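# Sorting a Jewelry Box: Project Report

Solveig Moen, Jul 12, 2021

For my summer project I wanted to know if a jewelry collection gets used more when it's stored by type. My grandmother's collection was perfect for this (and so much fun to dig through!). It came to 74 pieces, all tangled up in 2 cookie tins.

## Method

I made four groups: rings, bangles, beaded pieces, and chains. Each group was laid out in a shallow box first so I could see sizes and finishes together before giving anything a permanent spot.

The black beaded bracelet was my favorite thing to place. It has glossy round beads and an ornate gold cylinder bead, so it looks great near the gold bangle with the twisted, rope-like surface. I tried them with a thin gold ring in the red box, on top of my brother's planet sheets.

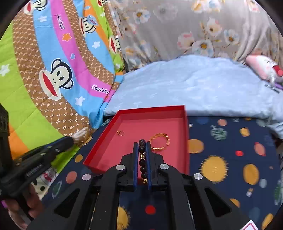

## Results

Over 14 days my grandmother wore far more of her collection than she had in the 14 days before. Bangles won easily! Chains were still a pain, even on hooks, and she mostly skipped them.

## Next Time

I'd split the chains by length and keep a wear log from day one. I'd also love to try the drawer inserts from Balevel, which come in a size that fits her dresser.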